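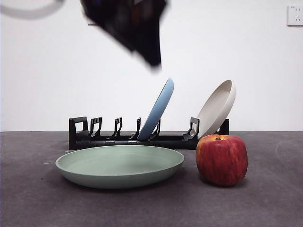
Dish rack task: acceptance rules for demonstrations

Project board > Collection > Tabletop tasks
7 replies

a.mustonen
Site lead, Skideck
Posted in December, 9:10 am

Colleagues,

The first collection period for the dish rack task has closed. The Skideck site submitted 1,094 demonstrations. The review group at Hajdu has returned 91 of them with the remark "inconsistent start state." I would like to settle the rule before the second period opens.

The written instruction reads: "Place the remaining plate in the rack." It does not say which slot is to be used, and it does not say whether objects other than plates may be on the surface. Our operators took both points to be open. In the layout shown at the top of this thread, the blue and cream plates are in the rack with empty slots between them, the green plate lies flat in front, and an apple is on the surface to its right. I consider this a valid start state and ask that the review group confirm it.

m_magyar
Data review, Hajdu
9:46 am

Thank you for raising the matter here. The apple is permitted. Section 4 of the collection guide allows one unrelated object per layout, provided that it does not block the plate to be moved.

The 91 returned items have a different fault. In those, the two plates already in the rack were set in neighboring slots at the left end in every case. A model trained on such a group will learn to go to the same place each time. The layout shown above, with the left part of the rack free, would pass.

gripper_bench
10:02 am

I must disagree with part of this. If the plates in the rack are moved for each demonstration, the operator spends more time on setup than on the task. At our site the reset took longer than the recording itself. A fixed start with a varied green plate position would give more examples for the same hours.

m_magyar
Data review, Hajdu
10:15 am

More examples of the same start are of limited use to us. The target for this task is 2,000 accepted demonstrations, and the word "accepted" should be noted.

tkl_ops
10:31 am

A separate question concerning image quality. The arm is heavily blurred in the view at the top, to the point where the exact shape of the gripper is indistinct. Does the review group reject on blur? Our operators were told in training to move at a natural speed, and we do not wish to tell them something different now.

a.mustonen
Site lead, Skideck
10:40 am

To my knowledge there is no blur rule. The arm position is taken from the joint record and not from the camera. The objects on the surface are sharp in that view, and the model requires them more than it requires the outline of the arm.

gripper_bench
10:58 am

That holds only if the joint record and the camera share the same clock. On the Nistar setup they were out of step for part of the first period. In that case a blurred arm makes the error very hard to find afterward. I would ask for a slower approach in the last part of the motion - above the rack only - and leave the remainder at natural speed.

m_magyar
Data review, Hajdu
11:20 am

The review group accepts this as a recommendation. It will not be a ground for rejection. The following will be entered in the guide:

1. The plates already in the rack are to be moved to different slots after every tenth demonstration.
2. Any free slot is a correct target, including a slot between two plates.
3. One unrelated object may be present.
4. A slower approach above the rack is advised.

The 91 returned items remain excluded from the total. Objections to item 1 should be posted in this thread before the second period opens.

gripper_bench
11:34 am

My objection to item 1 stands. Every twenty-fifth would be workable at Grolside. Every tenth would not, with the staff we have at present.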